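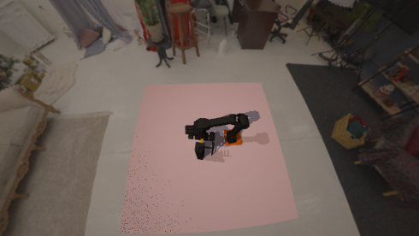
big pink mat, pale floor, furniture shoved to the edges

Rug color for a long skinny living room?
Started by mossypocket, 2026-02-11

mossypocket wrote:
Hi all, long time reader, first real post. We moved in last July and the living room is still driving me nuts. It's long and narrow, north facing, with a floor the color of old dishwater. I've been living with a beige rug from our last place and it makes the whole room look like a waiting room at the dentist.

So I've gotten it into my head that I want pink. A big, flat, plain pink rug right in the middle, with everything else pulled back to the walls. My sister thinks I've lost it. The one I keep going back to is the Voketti flatweave, which is on sale for $220 at the moment, and I could sort of afford it if I stop buying lamps. Has anyone lived with a pink rug for more than a few months? Do you get sick of it? And am I wrong about pushing the furniture out to the edges?

tallboy_30 wrote:
Had one for four years, a dusty rose. Never got sick of it. What I did get sick of was the lint. Anything dark shows up on a plain light rug, and I have a black dog, so you can imagine. I was vacuuming every single day and it still looked like somebody had been at it with a pepper grinder. If you have pets or people who eat toast on the sofa, get a pattern.

Golshifteh Salehi wrote:
I'm going to disagree with tallboy a little. Patterned rugs hide the crumbs, sure, but then the crumbs just stay there! I'd rather see them. I have a plain coral one from Alipour (small shop, they mostly do runners) and I like that it tells me when it's time to clean.

On the color – north light is cold and a bit blue, so a cool baby pink can go gray on you by the middle of the afternoon. Mine has a lot of orange in it and it still looks warm at four o'clock in winter. Order a swatch and leave it on the floor for a week before you spend the money. Look at it in the morning, look at it with the lamps on, look at it when you're in a bad mood.

mossypocket wrote:
Oh, the lint thing is a good point. No dog, but I do have a husband who eats crackers over every surface in the house. Swatch is ordered, thank you Golshifteh!

gravelpath wrote:
Nobody's touched the furniture question so I will. Please don't push it all to the walls. In a long room that's how you get a bowling alley. Bring the sofa forward so the front legs sit on the rug, put a narrow table behind it, and split the room into two halves. The far end can be for reading or whatever. I did this in my place in Tonumness and it was the first time anyone ever sat down in there on purpose.

tallboy_30 wrote:
Depends how narrow, though. If you can't get past the sofa without turning sideways, the walls are the only place for it. My last living room was like that and floating the sofa meant bruised shins for everybody. I'd take the bowling alley.

gravelpath wrote:
Then the sofa is too deep. Sell the sofa.

tallboy_30 wrote:
Easy for you to say, you didn't haul it up three flights.

mossypocket wrote:
Ha, we are not selling the sofa. I just went and measured and there'd be 39 inches behind it if I pulled it forward. Is that enough to walk through?

Golshifteh Salehi wrote:
Plenty. Mine is 30 and we manage, even with groceries. Leave out the table behind the sofa and you'll be fine.

gravelpath wrote:
OK, I'll give up the table. But get the rug one size bigger than you think you need. The mistake I see over and over is a little postage stamp in the middle with the chairs all standing around looking at it.

sorkalden_sue wrote:
Whatever you buy, get the rug pad. We skipped it on ours and it crept toward the window a bit every week until the curtains were sitting on it. A cheap felt one fixed it. Also, if you do go pink, do not let anyone talk you into matching pillows. Mustard or dark green, something that argues with it a little.

mossypocket wrote:
Dark green! I already have two dark green pillows in a closet. I'll post again once the swatch gets here.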